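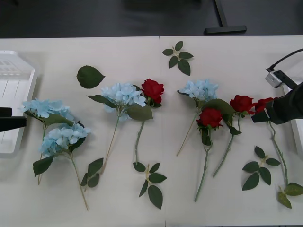
Section 4: Setting up the fairground sound system

Read this section once at home and once again standing in the field. The two readings feel like different documents. Everything below applies to the Edska field kit as used at the Fumstead Fair: one amplifier rack, one mixer, the horn speakers, two wireless microphones, and the long gray trunk that everyone calls the coffin. If you have the older Meinecke kit, you want Section 5, and you have our sympathy.

Revised Thursday, September 9, 2021, following the events of the sheepdog demonstration.

4.1 Before you unload

1. Find the power post behind the announcer's stand. It is green and it has a number 2 on it. The post next to it is also green and belongs to the funnel cake trailer.

2. Check that the breaker inside the post is off.

3. Walk the full cable route from the post to the stand and on to the main ring. Look for tent stakes, parked trailers, and anything with a hoof. Move what can be moved and plan around the rest.

4. Park the van on the gravel. The grass by the stand looks firm all week and changes its mind on Saturday.

Caution: Do not share a power post with a food vendor. A deep fryer and an amplifier can coexist right up until the first order of fries.

4.2 Placing the speakers

The kit covers a crowd of 3,000 if the horns are placed properly. Placed badly, it covers the parking lot.

1. Take the stands out of the coffin and open the legs fully on each. Tighten the lower collar by hand. If you need a wrench, something is cross-threaded and you should start over.

2. Set the first stand at the northeast corner of the main ring, outside the rail, and then work clockwise. The corners are marked on the map inside the trunk lid.

3. Raise each horn until the bottom edge is well above the head of a mounted rider. Ask a rider to help you judge this. Do not judge it by imagining a horse.

4. Aim each horn across the ring toward the opposite bleachers and tilt it slightly down.

5. Put a sandbag on every leg. Yes, including the ones that seem fine.

Note: Keep the horns pointed away from the livestock barns. Goats take no notice. Draft horses take a great deal of notice, and their owners even more. 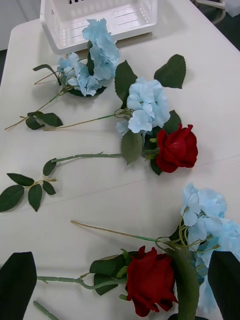

Once the last horn is up, go back to the first one and check the collar again. Stands settle in soft ground, and a horn that was aimed at the bleachers at seven in the morning may be addressing the porta-potties by nine. Turn the stand, not the horn, to bring it back into line.

4.3 Running the cable

1. Unroll the speaker cable from the ring back to the announcer's stand. Walking it out in this direction leaves the spare length at the stand, where you can coil it under the table.

2. Cross gateways overhead using the two tall poles with the hooks. Never run cable along the ground through a gate used by animals, tractors, or the marching band.

3. Cover every footpath crossing with a rubber ramp. There are 17 ramps in the kit. Please return the same number, and please make sure they are ours.

4. Push each connector in and twist to the right until it clicks. If it doesn't click, it isn't in, whatever your helper says.

Caution: The orange cord is for power and the black cable is for sound. Each will fit somewhere it shouldn't if you are determined enough. Please don't be determined.

4.4 Switching on

Order matters here.

1. Turn all faders on the mixer to the bottom.

2. Switch on the breaker at the post.

3. Switch on the mixer. Wait for the green light.

4. Switch on the amplifier rack last. You will hear one soft thump from the horns. Two thumps means a loose connector, usually at the southwest corner. A long hum means you skipped step 1 of Section 4.1 and are now in business with the funnel cakes.

5. Bring up microphone 1 slowly until you can hear yourself from the far rail. Send a second person to the far rail for this. It cannot be done alone, although Crisanto Manalo came close in January at the indoor show by running very fast.

For the sound check, read from the class list. Reading the class list out loud at this hour has the side benefit of catching misspelled horses. "Testing, one, two" will do, but it tells you little about how names carry. Jokes are discouraged. Assume everyone can hear you from the moment the green light comes on until the breaker is off.
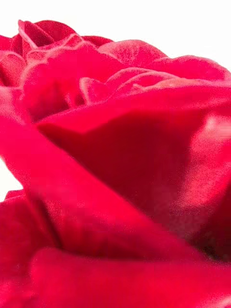 If the voice sounds boxy, turn the knob marked LOW a little to the left. If it sounds like a drive-through, turn it back again and check that the foam cover is on the microphone. Leave the knob marked FX alone. It adds an echo, and the last time it was used the 4-H parade was announced from what seemed to be the bottom of a well.

4.5 Wireless microphones

1. Fit fresh batteries in both handsets each morning. The half-used ones go in the coffee can, for flashlights.

2. Set microphone 1 to channel 56. Microphone 2 is locked to its own channel and has tape over the dial. Leave the tape.

3. Hand microphone 1 to the announcer and microphone 2 to the ring steward. Show both of them the mute switch. Show them again after lunch.

Note: The Vitley auction barn next door uses the same brand of handset. If you begin to hear bids, move microphone 1 up one channel and tell Ute Rieger at the show office, who will have a word with the auctioneer. Do not answer the bids.

4.6 If there is no sound

Check these in order before calling anyone:

– Breaker on at the post
– Green light on the mixer
– Fader up for the microphone in use
– Mute switch off
– Batteries the right way around

If all five are in order and the field is still silent, use the bullhorn in the trunk lid and go to Section 6, Troubleshooting. The bullhorn takes the large batteries, which are kept in the show office.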